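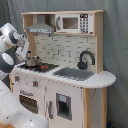 Morfudd Phillips wrote to us in August to say that she wished someone had told her to budget for the bench, the props and the spare fingers before she signed for the arm, and could we please put that somewhere people would read it. So we have put it first, Morfudd, with our thanks.

Gilten Practice Kitchen Package
For use with the Landeg tabletop arm or an arm you already own

We've been putting these packages together for colleges and small workshops for a good while now, and the question we hear most often is still a simple one: what do I need to buy, and in what order? The page has grown rather long as a result, so do make yourself a cup of tea.

Start with the kitchen. A child-sized play kitchen gives an arm plenty to be getting on with - a hob with a little pot to lift, an oven door with a handle to pull, a tall cupboard door beside it, knobs along the front - and it costs a great deal less to knock about than fitted units would. It also goes through an ordinary doorway, which you'll be glad of if your room is up a flight of stairs as ours is!
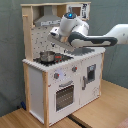 Next, think about reach. Customers tend to measure the counter and forget the shelf over it, and then find the arm can get to the pot very nicely but not to the back of the top shelf. Please allow 300 mm of clear space on the side where the arm will stand, and more if you want it to come at the oven door from the front. A plain curtain or wall behind is well worth having too, as a busy background makes life harder for your cameras.

What comes in the package
Play kitchen with wooden frame, supplied flat
Small lidded pot
Oltero mounting plate and bolts
2 spare sets of gripper fingers
Setting-up booklet, printed

What to budget for separately
The arm and its controller
A Gatier stand, if you have no sturdy bench
Cameras, lighting and a backdrop
A day of somebody's time for assembly (the doors are fiddly)

Ordering and delivery
We ask for a deposit of £200, taken off your final bill, and delivery takes 2 weeks once it reaches us. Schools and colleges may pay by invoice. If your money has to be spent by a certain date, do say so when you write and we'll send the paperwork ahead of the boxes.

Beverley Partington looks after orders and is very happy to go through a floor plan with you before you commit to anything. A pencil sketch with the measurements on it will do perfectly well.

Prices last checked October 12, 2024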